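Two-arm setup for restroom and vanity work, is this a sane line item?

Forum index > Facilities and Equipment > Budgeting and Purchasing

gmakori
I do the equipment planning for a small group of extended-stay properties. Our draft budget is due in January and there is a line in it I did not write: a pilot of a two-arm unit for bathroom turnover. Restocking, putting the guest items back where they go, wiping the counter. The quote came through Dranon. They want us to lease for 16 months and pay for setup separately, and setup is where I start to squint. It covers "site adaptation" with no cap on hours.

I've bought floor scrubbers, laundry equipment and one very bad key card system. I have never bought anything with fingers. What should I be asking before this goes any further?

tallow_and_rye
Ask what it does on a day when the person who set it up is home sick. I'm serious. Every demo I've been to had two engineers within arm's reach and a laptop open.

skolton_refugee
We went through a Skolton evaluation a while back, different product, same kind of quote. Uncapped setup hours is a no. Strike it or walk. Ours had a travel clause hidden under it too, so read the attachments.

Also ask for the list of what is NOT in the price. Ours left out:
replacement gloves and finger pads
the stand
any cabling past the first outlet
retraining when you change a product on the counter

The last one got us. We switched soap suppliers and were told it was a "scene change."

Neema Kirui
I'll disagree a bit with the mood in here. I work on the integration side (not for Dranon, don't ask me for prices). Retraining fees are real but they're negotiable, and on a repeat layout the cost per room drops a lot. Extended stay is one of the better cases because your bathrooms are close to identical. If they aren't close to identical, then yes, run.

gmakori
They are identical on paper. In practice we have 40 units that were renovated with a different vanity because the first supplier folded.

Neema Kirui
Then price those as a separate site. I mean it, a separate quote. Don't let anyone tell you it's the same job.

tallow_and_rye
And who's moving it from bathroom to bathroom? That's a person. You're paying for the person either way.

Erick K.
Jumping in because I sat through a vanity session at a test bay and took a lot of notes. The thing I kept coming back to was floor space and cords. The arms are big. One had a gloved hand with separate fingers and was holding a package up over the counter, and the other had a plain two-finger gripper down by the counter edge. So you're looking at two kinds of end tool, two kinds of spares, and probably two service schedules. Put that in your spreadsheet as two rows.
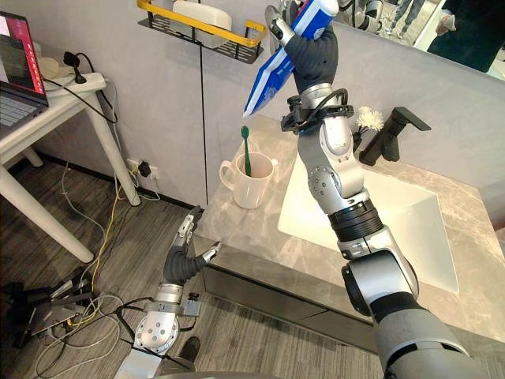

Sevim Tuncer would like to know why anyone is quoting a hand with fingers for this in the first place, when a gripper with decent pads should hold a box, a cup and a bottle for a lot less money. She's reading over my shoulder and won't make her own account, so that's from her.

As for the rest, look at the counter in that shot. A sink, a mug with one toothbrush in it, a little fake flower by the faucet. Our guests leave 50 things on a counter that size. I would not sign on the strength of a counter that tidy.

Neema Kirui
Tell Sevim the fingers are for the soft stuff. Thin packaging, cloths, anything that folds when you pinch it. Whether your operation handles enough of that to pay for a hand is a fair question, and I'd make Dranon answer it in writing with your own supplies, shipped to them by you.

Erick K.
She says "in writing" is doing a lot of work there.

skolton_refugee
Agree on shipping your own supplies. We didn't, and the acceptance test was done with theirs.

jnzioka
Has anyone compared with Garneck? They quoted us a one-arm cart for a similar job. Cheaper by a wide margin, but it only restocks, it won't touch anything a guest has left out. My manager liked that better, for liability reasons.

tallow_and_rye
I like it better too. A cart that puts out towels and leaves my toothbrush alone. How is it on power?

jnzioka
Battery, swapped by hand. I asked for the swap count per shift and I'm still waiting.

Jeptoo Nzioka
(same person as above, logged in on my other device, sorry)
The Khaemba property near us looked at both and ended up buying more linen carts and raising the turnover rate per room. Turnover staff stayed. I don't have the numbers and wouldn't post them if I did.

Neema Kirui
That's one property. I've seen it go the other way too.

skolton_refugee
Name one that's still running after the lease ended.

Neema Kirui
Can't, it's under an NDA, and I know how that sounds.

gmakori
OK, this has been more useful than the sales call. What I'm going to send up:
setup hours capped, travel included
odd vanities quoted separately
hand and gripper priced separately, with spares
acceptance test in one of our rooms, our supplies, left messy by our own staff
Garneck asked for a matching quote

If Dranon won't take the acceptance test I'm moving the money to the laundry dryers, which are overdue anyway.

tallow_and_rye
Buy the dryers.

Erick K.
Add cord routing to the acceptance test. There were cables all over the floor in that bay and I can't see your fire inspector enjoying it.

gmakori
Added. Will update when they reply.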